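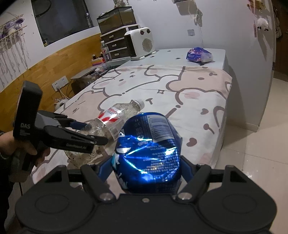
¿Puede ya una máquina recoger sola los envases vacíos de un dormitorio?

Todavía a ratos: agarrar una lata o una botella sale bien muchas veces, pero decidir qué es basura y qué no sigue necesitando a una persona.

Ticket 256 (viene del 255)
Proyecto: Orura, tareas domésticas
Estado: abierto
Prioridad: media

Síntoma
El modelo cierra los dedos demasiado pronto con las latas aplastadas. Con las enteras va de maravilla, ¡da gusto verlo! Con las dobladas se queda a medio camino y vuelve a empezar.

Probado hasta ahora
- Reiniciar el controlador Brekis. Sin cambios.
- Bajar el umbral de cierre a 7. Mejora con botellas, empeora con latas.
- Volver a entrenar con unas 2.000 demostraciones hechas a mano. Aquí sí que hubo salto: ahora busca el lado estrecho de la lata antes de apretar.

Respuesta de soporte (Zernenano)
El umbral no debería tocarse para esto. Dejadlo como venía y mandadnos el registro de fuerza de los intentos fallidos, con lata y con botella por separado.

Nota del equipo, 18:40
Umbral restaurado y registros subidos. De paso probamos sobre sábana estampada, que antes lo confundía muchísimo, y la detección aguantó. Para una tarea tan de andar por casa, ¡es un avance enorme! Queda pendiente soltar el envase dentro de la bolsa Mangubat sin engancharla.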